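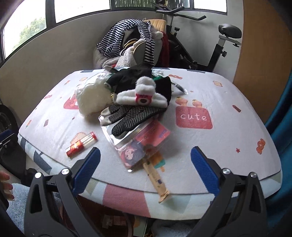 About Horden Bedding

Horden Bedding makes and sells fitted sheets, pillowcases and cot linen. We started with one cutting table and a stall at the weekly market, selling plain white sheets to guest houses. Most of our trade now is with families, and most of what they buy is printed.

We have four people in the cutting room and a larger group at the sewing machines, many of whom trained with us. The office, the stockroom and the sewing floor are all in the same building on Truta Lane, so if you ring with a question about a hem, the person who picks up can usually walk across and look.

What we make

All our sheets are cotton. We buy the cloth already woven and bleached from Benmoussa, a mill we have used since our second year, and it is printed for us by Konent in runs of 1000 metres. A run that size is small for a printer, and it means some patterns sell out before we can repeat them. If you have a favourite and see it marked as low stock, it is worth ordering then.

Fitted sheets come in single, small double, double and king. Cot and toddler sizes are cut to order and take a little longer. The elastic runs the whole way round the edge on every size. We used to fit it at the corners only, and too many customers wrote to say the sides rode up in the night. Changing it meant new guides for the machines and a slower line, but returns for poor fit dropped the following year and we have kept it that way.

Measure the depth of your mattress before you order, including any topper. Our standard sheet is made for the depth shown on each product page, and we also do a deep version. Customers often guess at this and most of them guess low.

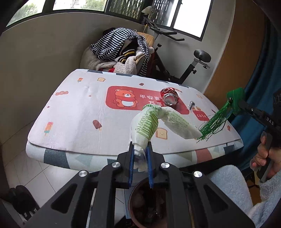
Washing and wear

Wash new sheets once before use, inside out, with similar colours. Printed cotton should be washed cool. Hot washes will not ruin it, but the print will fade sooner than it needs to. We do not recommend fabric softener - it coats the cotton and makes it less able to take up moisture. Some shrinkage is normal in the first two washes and we cut the cloth with that in mind.

If a seam goes within 2 years, send the sheet back and we will mend it or replace it. We prefer to mend. The repair bench deals with elastic, seams and small tears, and last year it handled 844 pieces, a good share of them older than the guarantee. There is a small charge for those, listed on the repairs page.

Offcuts and seconds

Cutting leaves a lot of odd shapes. Larger offcuts become pillowcases or drawstring bags, and the rest goes in mixed sacks to schools and craft groups, who pay only the postage. Seconds are sold in August, when we clear the stockroom ahead of the autumn prints. A second might have a crooked print or a mark near the hem. We do not sell anything with a hole in it.

Visiting and contact

The shop at the front of the building sells the full range and you are welcome to bring in a pillow or a cot mattress to check a size. It is closed at present, but we are still posting orders. Delivery is slower than usual and the phone is answered in the mornings only - email is the better way to reach us.

Page last updated April 2, 2020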